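Re: [sim-practice] Draft 3 of the episode acceptance rules, section on food contact

Sent: 16:20, from the Innes list account
To: sim-practice

Replying to the Olik comments, quoted below and trimmed to the parts that need an answer.

> We ran the draft over our kitchen set and have three objections.
>
> First, rule 4 says an episode is rejected if "the arm or tool disturbs
> any object not named in the task". Our checker reads that as any
> contact at all. Of 3,922 episodes it threw out 205, and when we
> looked through them most were a forearm brushing a cabinet front with
> no effect on anything.
>
> Second, rule 7 asks for a clear space round any open container of
> liquid. In a small kitchen layout that cannot always be met.
>
> Third, the draft doesn't say whether a tool held in the gripper counts
> as part of the robot.

On the first point, agreed. "Disturbs" was meant to mean moves, tips or spills, and the text should say so. Proposed wording:

4. An episode is rejected if an object not named in the task has been moved more than 20 mm, tipped over or spilled by the arm or by anything it holds. Contact with fixed furniture is logged but does not reject the episode.

Please keep the log entry even where nothing moved. A brush against a cabinet in simulation can be a fault stop on hardware, and Fleleo asked for those counts when they reviewed draft 2.

On the second, I would rather not drop the rule. Tight counters are the normal case and the layouts should stay tight. What we can do is make it a labelling rule. If there is a filled glass or open jug on the same worktop as the task, the episode carries the tag "open liquid near", and the planner's minimum distance to it goes in the metadata. People training on the set can then filter as they like. A glass of milk next to an electrical appliance is a fair thing to have in a home scene, but the user of the data needs to be able to find it.

On the third, yes, a held tool counts as part of the robot from the moment the gripper closes on it until it is released. That affects three places in the draft:

- the reach envelope in rule 2, which must include the length of the tool
- the contact check in rule 4, as above
- the speed limit in rule 9, which is measured at the tip of the tool and no longer at the wrist

The last one will slow down stirring and scooping. Hustley have already said they can live with it.

One more item that came up off list. Several groups record the task name only as "kitchen" plus a number. Draft 3 asks for a plain sentence that names the tool, the container and the action. If the content of a bowl isn't identified in the asset file, write "food" and leave it there. Guessing causes trouble later when two groups merge their sets.

Still open: whether rule 4 should apply during the reset between episodes. My view is that it shouldn't, but the Olik pipeline records through the reset, so I'd like to hear from them before changing the text.

Comments to the list please, by the end of July. I'll put the new wording for rules 4, 7 and 9 into the shared copy once the reset question is settled. The render attached has the kind of worktop that rules 4 and 7 deal with.

Innes, for the drafting group

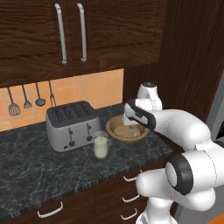 Simulated kitchen, gripper with a utensil in the bowl, glass of milk by the toaster.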